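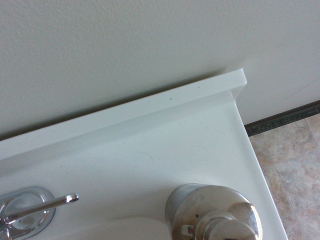

The garrison commander at Risley wrote in reply to our last report that families should not be given keys in small groups, and that he would prefer to wait until a whole entrance is accepted. We agree with this remark, and the schedule below is changed accordingly.

Progress report on the service housing program, Risley and Kikow garrisons
Submitted December 15, 2020

1. General state of works

The program foresees 201 apartments for officers, warrant officers and contract soldiers with families. In Risley the building works are finished and the acceptance has begun. In Kikow the outer walls and roof are closed, and the interior works are going on at the lower floors. Heating in Kikow was connected later than we planned - the pipe from the garrison boiler house had to be laid by another route, under the parade ground road.

2. Risley

The acceptance group has completed two of the four entrances. Remarks were mostly small: doors which do not close well, missing covers on electrical boxes, marks on paint. The contractor, Brutberg, has received the list in writing and is correcting the remarks at its own cost. The elevators are installed, but the inspection certificate is not yet in our hands. Until it comes, we will not ask the garrison to move families to the upper floors.

3. Kikow

Brutberg asked for an extension until April. We accepted it for the interior works only. The outside works, including the access road for fire vehicles, keep the old date. Tiles and sanitary equipment are stored in the depot at Yensuk, and the garrison provides transport when trucks are free from duty.

4. Distribution of apartments

Some 200 applications were registered by the personnel section at Risley, which is more than this building can receive. Families who now rent outside the garrison are considered first, then those living in the old barracks hostel. The lists were shown at the headquarters and at the school, and complaints can be given in writing to the personnel section.

5. Money

Spending stays inside the approved amount. The new pipe route in Kikow was paid from the reserve. We do not ask for additional funds, but we ask your permission to move the unused part of the furniture line to the outside works in Kikow.

6. Decisions requested

- approval of the new date for the interior works in Kikow
- approval of the transfer described in point 5
- confirmation that keys in Risley are given by whole entrance

The next report will be sent after the elevator certificate is received.

Housing Program Office, Risley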